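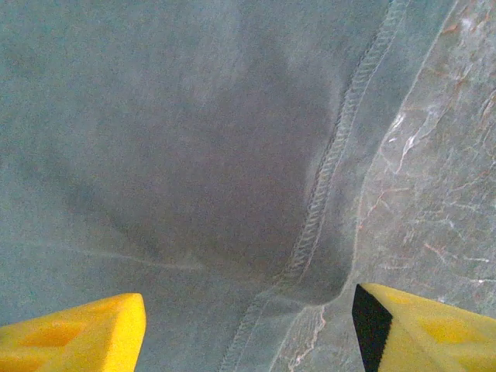

How to teach two arms to fold a cloth (my way, anyway)

I get more mail on cloth than on anything else I've put up here, so I finally wrote down how I run a folding session from start to finish. It's all teleoperation: I hold a pair of leader arms, the follower arms copy me, and everything gets recorded. My leaders are the Juvanell ones, the recorder is Bavodano, and if you use something else the menus will differ but your hands will be doing the same job.

Before you start

Warm up without recording. I do this every single time and I still skip it in my head when I plan my evening! Cloth feels like nothing through a leader arm, so you're going entirely by eye, and your eyes need a few minutes to settle in. Check that both grippers close all the way, and that the wrist cameras are awake and not showing you a picture from two seconds ago.

Pick one fold and stick with it. My first set, back in July, was a mess of half folds, thirds and whatever I felt like, and the policy I trained on it mostly dithered.

Recording the fold

1. Start with the cloth rumpled, and rumple it differently for each take. If you always drop it the same way, that's the only way your robot will ever know.

2. Go for one corner first. Come in low and slow with the fingers open wide, then close on a single layer. Seams are handy here, they give you a nice thick line to look for in the wrist view.

3. Bring the second arm to the neighboring corner, close, and lift both arms together until the top edge pulls straight.

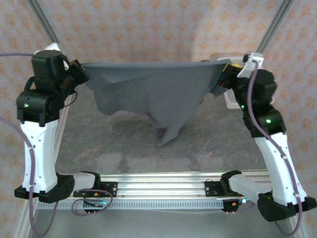
Hold it there for a beat before you go on. I count to two under my breath — it gives the cloth time to stop swinging, and it gives the recording a clear moment between lifting and laying down. Don't pull hard, either. You want the edge straight and no more, or a corner pops out and you're back to step 2.

4. Lower it so the bottom edge touches first, then move both hands away from you while you keep lowering. Let go with both grippers at the same time.

5. Press down any bulges with a closed gripper. Small pushes, and lift between them, or you'll drag the whole thing sideways.

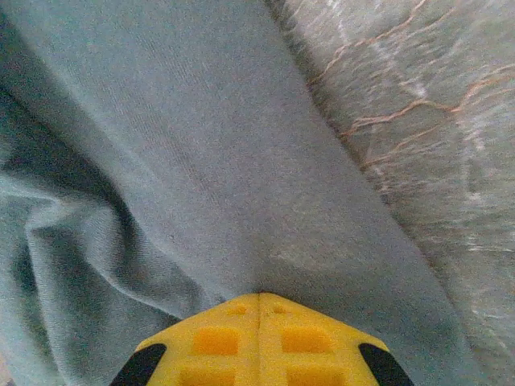
How many takes?

I do 20 in a sitting and usually keep 18. Toss the ones where you hesitated for ages, but keep a few where you missed a corner and went back for it. Those recoveries are gold!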